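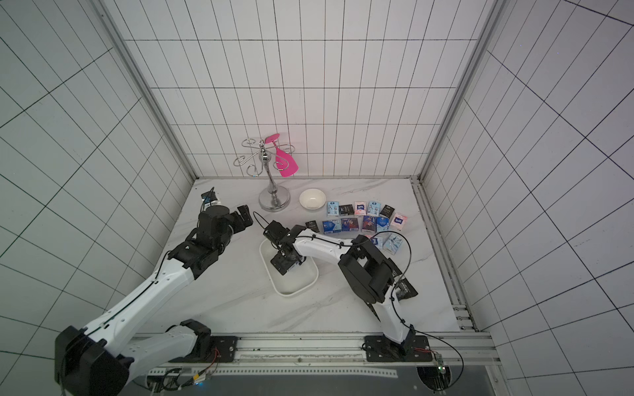 Vol. 4, p. 30

Kasthorpe Recipe Cards: read me first

Hello, and thank you for downloading the cards! There are 434 of them, all typed up from the parish cookery boxes by Eimear Geraghty and Liam Ó Riain (with a good deal of tea along the way). Each card is one row in cards.csv, with a title, the ingredients and the method, and we've kept the old spellings wherever we could read them. Oven marks are left just as written. If you spot a slip, do please write to Eimear, quoting the card number. The puddings were checked again in June.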